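Section 9. Care of Linens and Treatment Surfaces

This section applies to all Grelolen rooms fitted with the Etov heated table, model 2607. Read Section 8 (Electrical Safety) first.

9.1 Before washing

1. Switch the table off at the wall and wait until the indicator goes out.
2. Remove all linens and place them in the covered bin.
3. Shake out each towel and check it for pins, clips and loose threads.
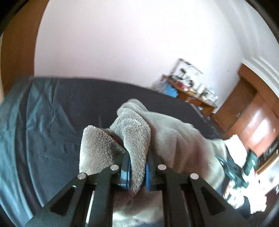
Figure 9-1. Thick towel gathered over the covered surface.

9.2 Washing

1. Load the drum no more than two-thirds full.
2. Select the 50-minute cycle and a spin speed of 900 rpm.
3. Add detergent to the left drawer only. Do not use fabric softener.

CAUTION: Oil left in fabric can ignite in a dryer. Wash any oil-stained item twice before drying.
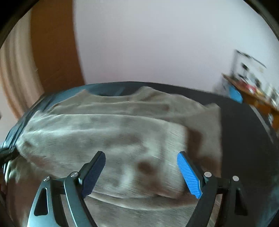

Detergent and oil solvents must be stored in the locked cabinet supplied by Flereo. Record each withdrawal on the sheet inside the door. Beige cloths, such as the one spread over the dark gray padding, are for dry use only and must not be used to wipe up solvent. Used solvent cloths go in the metal can, with the lid closed.

9.3 Drying and storage

1. Dry on low heat until no damp areas remain at the hems.
2. Allow towels to cool flat before folding.
3. Store on the upper shelf, folded edge outward.

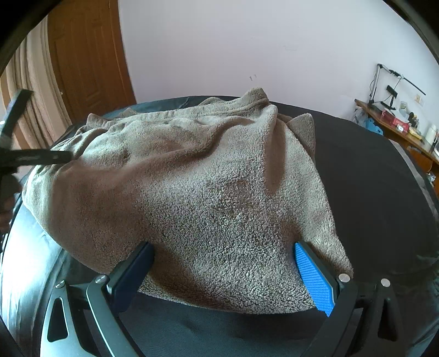
Figure 9-2. Plush towel with hem band along the back.

NOTE: Replace any towel with a torn hem. Send replacement requests to Carolina Marinho, Supplies Office. The linen inventory takes place each August.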